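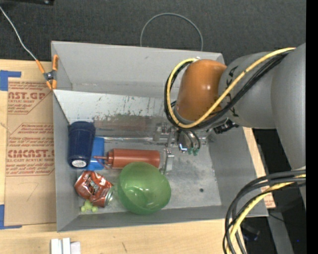

We got to Chaiyaporn a little before the doors opened on Tue 25 July, and I'm so glad we did, because the sorting room fills up fast! Rungnapa Jaidee took our group of 16 around. The big gray bins were my favorite part – sloping sides, scuffed and scratched all over, and everyday things sitting in them, a bottle and a bowl among them. I could have stayed there all morning. Paweena Rojanasak had questions about every shelf (she runs the store room at Greda), so we were last to lunch. The noodles were great. Next open day is in June, and you sign up at the front desk.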